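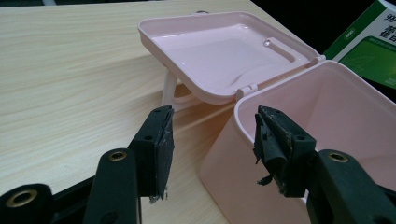

Hinged lid on small plastic storage box won't stay open

I have a pale pink plastic box with a flip lid on two small hinges. I keep sewing clips in it. When I open the lid it falls back past level, and the hinges are starting to go white where they bend. Is there a way to hold it up, or should I take the lid off? I bought it in September from Fetico and they don't sell lids separately.
Posted by plurville_kate, 7/4/19

Auður Vigfúsdóttir
White marks mean the plastic is stressed. It isn't broken yet but it will crack there if the lid keeps hanging its full weight on the hinges. Put something under the lid when it's open. I use a folding plastic stand, the kind meant for a phone or a small plate. Set the box down first, open the lid slowly, then slide the stand under the far half so the lid leans back on it. Mine has been used like this for more than 2 years and both hinges are fine.
If your table is slick, put a bit of shelf liner under the feet of the stand. Don't oil the hinges. Some oils make plastic brittle.

Wike108
just take it off. Mine snapped and I use the lid as a tray for pins now

tronness_dan
Check how the lid is attached before you pull on it. If the hinges are separate clips they usually pop off when you squeeze from the inside, and you can put them back later. If they are molded as one piece with the box, leave them alone and use a stand like the first answer says. A stack of index cards also works, about as high as the box.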